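Speaker notes, Wynne Growers and Cooks evening, 5 April 2022
Talk title: What the label doesn't tell you about spuds
Ravinder Petrenko

(Wait for the tea urn to stop. Check the people at the back can hear.)

Hello everyone, thanks for having me back. Last time I went well over and they had to start stacking chairs around me, so tonight I've got 60 minutes with questions and I've put my watch on the lectern where I can see it.

I'm going to talk about potatoes. Growing a few, storing them, and then mostly cooking them, which I suspect is what most of you came for. I grew up in a house where there was a potato on the table every single night, boiled one side of the family, fried with cumin and mustard seed on the other, and I still can't pick a favourite. (Pause. Somebody will shout out their favourite. Let them.)

WAXY AND FLOURY

Hands up who's made a potato salad that turned to paste. Right, lots of you. Me too, at my own sister's engagement do, a whole tub of it.

So that comes down to starch. A floury potato has more starch and less water in it, and when you boil it the cells swell and come away from each other. Lovely in a mash, lovely roasted because you get all those rough edges. A waxy one has less starch and more moisture and it hangs together, so you can slice it, dress it, chuck it in a curry and still find it an hour later.

The trouble is the shops. You go in and the bag says "washed" or "brushed" and that's your lot. Washed only means they've washed it! It tells you nothing about how it'll cook. If the variety is printed on the bag, write it down when you get one you like. I keep a list inside the pantry door.

There's an old kitchen test if you don't know what you've got. Make a brine, one part salt to 11 parts water, and drop the spud in. The floury ones tend to sink and the waxy ones tend to float. It isn't perfect and you'll get some sulky in-between ones that hover, but it's good fun with kids.

(If running late, skip the brine story. If not, tell the one about the bucket at Murero Street school and the boy who put his sandwich in.)

GROWING

Very quick on this because the gardeners will want to argue with me afterwards anyway.

Buy certified seed potatoes. I know, I know, you've got a sprouting one at the back of the cupboard and it's begging to go in the ground. I've done it. I also gave myself a lovely dose of disease in my best bed and couldn't use it for spuds for years. Certified seed, egg carton, bright spot out of the direct sun, wait for short stubby sprouts.

Then plant them deep enough and keep mounding up as they grow. Soil, straw, old compost, whatever you've got. The tubers form along the buried stem and you want them kept in the dark. If you're short of room a big tub or an old feed sack works well, you just have to be on top of the watering. Mine at the Griten plots last year were in sacks along the fence and I got a very decent haul, apart from the one a possum sat in.

Don't grow them where you had tomatoes. Same family, same troubles.

STORING

Cool, dark, airy. A paper bag or a hessian sack, never plastic, because they sweat. Keep them away from the onions too, they spoil each other.

And the fridge, I get asked this every time. The old advice was never, because the cold turns some of the starch to sugar and they brown too fast in hot fat. I still keep mine out for chips and roasting. The laundry cupboard at my place is perfect, south side of the house, although my husband would quite like somewhere to put the iron.

Green ones. The green itself is just chlorophyll, it's harmless, but it's telling you the spud's had light on it and there may be solanine in there as well, and that can make you properly crook. A small patch, cut it off and go generously around it. Green all over or tasting bitter, out it goes. Cooking doesn't get rid of it.

(Drink some water. Check watch.)

COOKING THEM

Okay, roasties. Floury spuds, peeled, cut to the same size, into cold salted water and brought up from there. Cold start matters because otherwise the outside is falling off before the middle's done.

Simmer till a knife goes in at the edges with no fuss. Drain them and then leave them sitting in the colander to steam dry, five minutes at least. This is the bit people skip. Give them a good shake so they fluff up.
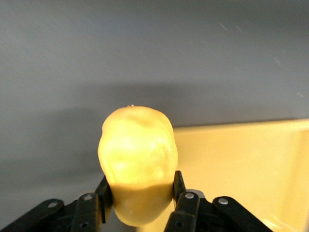 Then your fat wants to be properly hot in the tray before anything goes near it. I use 60 mL of oil for a big tray and I use a heavy old Troter tin that I bought at a garage sale for 2 dollars, best money I've ever spent. Turn them once, maybe twice, and leave the oven door shut in between. Every time you open it to have a peek you're letting the heat out. Salt at the end, rosemary in the last little while or it burns.

Now mash. Push it through a ricer if you've got one, warm milk, butter first. Please don't put it in the food processor. All that starch gets bashed about and you end up with wallpaper glue. I did 100 serves for a footy club dinner once and some kind soul decided to "help" with a stick blender. We called it a purée and nobody sent it back, but I knew.

And my grandmother's aloo, which is on the handout. Waxy spuds, boiled in their skins, peeled while they're warm and broken up by hand. Mustard seeds in hot oil till they pop, then cumin, a bit of turmeric, green chilli, curry leaves if you can get them. Potatoes in, toss, squeeze of lemon. She never measured anything so the amounts on the sheet are my best go at it. If it tastes flat, it wants more lemon.

(Handouts are in the blue folder. Leave a pile near the door.)

QUESTIONS

They'll probably ask about:

Sweet potatoes. Different plant altogether, related to morning glory. Stored warmer than ordinary spuds.

Air fryers. Yes, fine, don't overcrowd the basket. Still parboil.

Freezing. Parboiled and tossed in a bit of oil, frozen on a tray, then bagged. Raw ones go grey and watery.

Peelings. Scrub first, oil, salt, hot oven till crisp. Eat them standing up at the bench.

Remind them the seed swap is later in April and to bring labelled bags. Hand back the microphone.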